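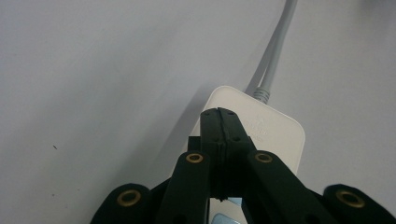 Sterneo holds two open days a year at its workshop in Jarnthorpe, and the second of them, in December, was the first to give over a whole room to hand-held grippers. The company makes picking equipment for warehouses and repair depots, and most visitors come to see the large arms behind the mesh fence. This time the longer queue was across the hall, at a row of pale tables where people were taking hold of the tools themselves. The item at the first table was a white power adapter with a grey cable, set down on a bare surface at an angle, and the job was to bring the black jaws onto it and lift. A white object on a near-white table is a dull thing to look at and a fairly hard one for a vision system, which is why Sterneo puts it first.

Wing-yan Yeh runs the demonstrations. She spent nine years in returns processing before she moved into automation, and she talks about chargers the way other engineers talk about engines. Chargers come back in every parcel of used electronics, she told the first group of the morning. They are smooth, they have rounded corners and they drag a cable behind them that catches on whatever is next to it. A person sorts them without thinking. A robot has to be shown where to take hold, and shown many times.

The showing is done by hand. The operator holds the gripper over the table, closes the fingers on the item, moves it to a tray and lets go. A small camera on the tool records what the fingers are doing, and the recordings are used to train the arm on the other side of the hall. Sterneo asks for 200 good recordings of an item before it will try the arm on it. For chargers it asked for 900.

"The cable is the reason," Yeh said. "You can pick up the block perfectly and still have the cable pull it out of the jaws halfway to the tray. We needed it lying straight, lying in a loop, hanging off the table, tangled with another one. Every one of those is a different job."

Visitors were allowed to try. The grip is a trigger under the index finger, and the linkage that opens and closes the jaws moves with very little effort. The brass bushings at the pivots are there to keep it that way, and they are replaced on a schedule. The tool is lighter than it looks, but holding it level over a table for ten minutes is tiring, and most people began to rest an elbow. Yeh asked them not to. A resting elbow changes the angle of approach, and the arm has no elbow to rest.

My own first attempt went badly. I came down too close to the corner and the charger turned away from the fingers. On the second I had it by the middle and got it to the tray, more slowly than I would have liked. A retired electrician from Clostby, next in line, did it cleanly three times running and asked whether they were hiring. They are, as it happens. The work is paid by the shift, with a break every forty minutes.

After lunch the group crossed the hall to watch the arm. It works in a cell bought from Sheikh, a firm that supplies benches and guarding to much of the local trade, and it was given a mixed bin of chargers, cables and remote controls. It was not fast. It would pause above the bin for a second or two, go in, and come out with something. Over the afternoon it was set a run of 500 picks, and Yeh posted the result on the whiteboard by the door when it was done: 272 lifted and placed on the first try. The others needed a second try or were left for a person.

She did not dress the figure up. The same run in the spring had been stopped early when a cable wrapped itself around the wrist joint, and a finished run was what the team had been after. The next round of recording will concentrate on white and clear plastics, and on cables with stiff collars, which tend to swing the block as it leaves the table.

The next open day is on 13/04/2023. Entry is free, places in the gripper room are booked at the front desk, and closed shoes are required on the workshop floor. Parking is at the rear of the building, off the service road.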